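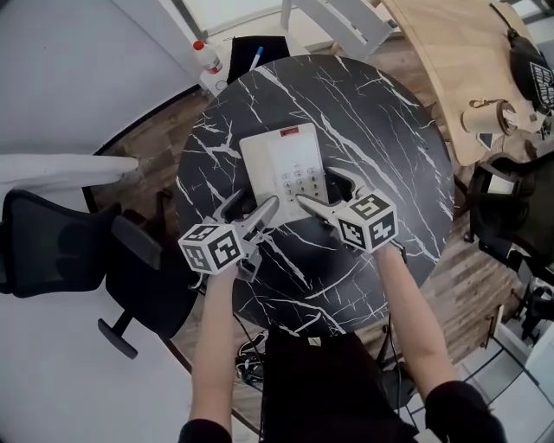
3.2 Sampling of sealed packs

Sealed packs of the Drallov series were bought from two shops, one in Ladstead and one in Orkcombe. Each shop supplied six cartons, taken from the shelf in the order in which they stood. Packs were opened by carton, and every figure was logged by family, colour and finish before the next carton was started. Buying closed on 25/05/2018 - the second series did not reach either shop until September.

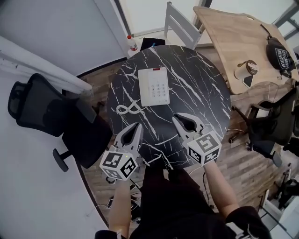
Figure 2. Desk telephone with coiled cord and two hand-held grippers at a marble-patterned table.

Duplicates within a carton were scored with the Liew index, which compares repeats found with repeats expected under random filling.
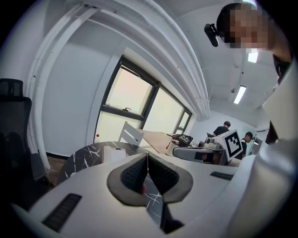 How were damaged figures treated?
They were kept in the count if the family could still be read from the mould, and left out of the finish scores.

Cartons with a broken outer seal were returned unopened and replaced from the same shop. The null distribution for each carton was built from

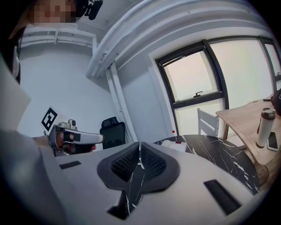 2,000 random fills, with the rare finishes held at the rate printed on the pack. Shops were tested separately and then pooled - carton order was kept as a covariate in both cases.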